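Caps On or Caps Off? Sorting Drinks Bottles at Flerkby Halls
Group project report, Eilidh Semple and Ruwan Wanigasekara 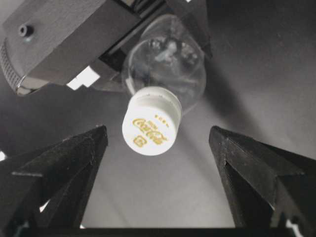

Caps off, according to Brendan Madigan, and he wrote in the margin of our first draft that anyone who leaves them on has never had to squash a bag of the things. We took this as our hypothesis.

Over 16 days we went through the kitchen bins and logged 547 clear plastic bottles. Of these, 82 had lost their caps. The rest were screwed shut with real conviction, often on a last inch of something brown.

Caps were sorted by colour. White ones like the Coca-Cola cap, with its yellow lettering, went in one tub and everything else in another, until the tubs were borrowed for pasta.

Squashing was done by foot. A capped bottle keeps its air and fights back, so Brendan was right, and has mentioned it since. The third-floor kitchen was left out because the bin had no lid and Ruwan had standards.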